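# Two months with the Skava hand grippers

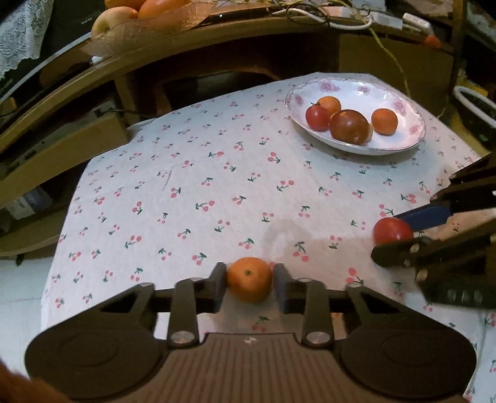
I run the afternoon side of a small fruit-packing room, and since March we've been teaching our sorting arm, a Kuden, to plate and tray soft fruit. The Skava grippers are how we teach it. You hold one in each hand, do the job the way you'd normally do it, and the recordings go off to Emell, the company that set up our line. I expected to put up with them. I love them!

The first thing I noticed was how much you feel through the fingers. A tomato pushes back, a tangerine gives a little, and after two shifts I'd stopped squeezing everything like a doorknob. Round fruit is where they shine. You come in low, close gently, lift, and it's on the plate. Switching between tomatoes and tangerines takes no adjustment at all, and I do a lot of switching.

Flat things are another story. Anything thin that's lying on a tablecloth makes you chase it, and you'll bunch up the fabric before you get a grip (practice on a bare table first, you'll be happier). They also get heavy. I'm good for 2 hours with a break in the middle, and Shih-chieh Tam, who has bigger hands than mine, lasts a bit longer. I'd pay extra for a wrist strap.

What I really want to talk about is the work, though. Before this, our people packed and the engineers decided how the arm should move. Now the packers decide. Sze-wing Lai has been handling fruit for years and has a way of turning a tomato as she sets it down so the soft side never takes the weight – she showed the arm that, with her own hands, and nobody had to write it up as a procedure. Her recording time is paid at the trainer rate, too, which we asked for before we agreed to any of it. Ask early.

There are things I'm less sure of. The arm has taken over most of the late trays, and the late shift went from 5 people to 4 when one moved over to receiving. I miss the talk at that end of the room. Recording is quiet work and you do it mostly by yourself.

We also tried the Chou set for a week. Smoother hinge, worse grip on anything round, and it went back in its box. For soft fruit I'd pick the Skava again, and I've already asked for a second pair.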